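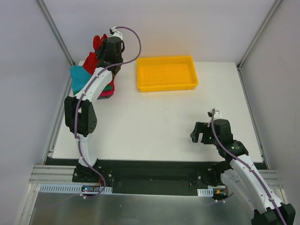
Cloths at back left, yellow tray by the back wall. Red cloth on top of the stack.

June, 9:40

Back on the cloths after finishing the Carkov order. Table wiped down first thing. Tray went in the back middle, long side left to right, and I'd like it to stay there for the whole set so the notes can be compared with each other. Cloths start from the left corner as before.

Order of the stack this morning, top to bottom: red, teal, green, magenta. The red doesn't sit flat. It bunches up at the back and stands well clear of the others, which makes it easy to pick but means it says very little about how the stack behaves. The teal is spread out flat toward the left wall. Only a strip of the green shows under it. Magenta is at the bottom and sticks out on the right.

10:30

Weighed the new batch from Asfaw before putting any of them near the table. Bundle came to 782 g with the paper band off. Last bundle was a bit heavier but I didn't write down if the band was on, so no use comparing.

Washing: 2 cycles, no softener. The softener from Londard left the last lot slippery and they slid off each other whenever the pile went above four or five. Leave it out from now on. The bottle is still on the shelf over the sink if anybody wants it for something else.

Folding is in half, then in half again, fold edge to the right. I had been doing it the other way and the Savbridge sheet says right, so the older notes (everything before page 78) are for left-hand folds. Put a pencil mark on that page.

13:15

Tray question. The floor of the yellow one has a fine grid texture and I wonder if the cloths hold on it more than they would on a smooth one. Pushed a folded cloth across by hand and it dragged a little at the start, then went fine. Did the same on the bare tabletop and couldn't feel much difference – would need a spring scale to say anything. There should be one in the drawer with the calipers.

The sides are low, so a cloth laid in crooked just hangs over the rim. Count that as in the tray if more than half is inside. Same rule as for the towels.

15:50

Cut a piece of shelf liner, 600 mm long, to try under the stack. Curls at both ends. Left it under the big catalogs to flatten, check tomorrow.

To do:
spring scale
ask Savbridge if the fold sheet has been updated
second tray, same size, smooth floor
iron the red one or swap it out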